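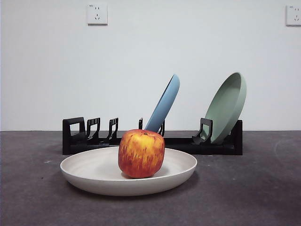
Dish rack for a tiny counter, or should I just give up on racks?

Posted 2026-02-26 by lavham_kitchen

Hi all! I moved into a small rental over the winter and I have one stretch of counter that has to do everything. I make coffee there, I chop there, I eat there half the time, and the fruit lives there too. My old rack was a big two-story wire thing that I hated looking at, so I gave it away and now I want something low that only has to hold a couple of plates standing up.

What I can't decide is whether it's worth having one at all. I own 8 plates and mostly use the same two over and over. A friend just dries everything with a towel and puts it straight in the cupboard, but I know myself and I will not do that at ten at night. Also, do the low ones hold wide plates with a rim? Mine are stoneware and kind of heavy, and I'm scared of one rolling out and taking the other with it.

Oh, and side thing, I've been using one of the wide plates as a fruit bowl (well, fruit plate). Is that dumb? The apples seem fine on it.

skamum77

Keep a rack! I went without for most of last year and ended up with damp towels all over the place and wet plates leaned against the wall, and the paint did not enjoy it. A low one is so much nicer to live with. Mine is black metal, came from a shop called Fenasent, and I can see right over it, so the kitchen feels bigger even though it's the same sad little kitchen.

For heavy plates, look at how far apart the slots are before you look at anything else. Take your thickest plate and measure the rim from front to back, because stoneware rims can be a lot deeper than you'd think. If the slot is too narrow the plate sits up on top of the wires and that's when it tips. I also stuck 3 little rubber dots under mine (would have been four but I lost one) and it stopped sliding around on the counter.

Don't push it right up under an outlet, by the way. Leave a gap so you aren't shaking water at it every time you put a plate in.

dripdry_anna

just get a mat

plates_and_such

The fruit plate isn't dumb at all, I do the same! Apples do well spread out on something flat and shallow, and you notice the bruised one before it gets gross. I'd only put out what you'll eat in a few days and keep the rest in the fridge.

On the rack, I'd go low too. Mats are okay for cups, but plates lying flat on one stay wet underneath forever. Stand them up and put the heavier one in first, toward the middle.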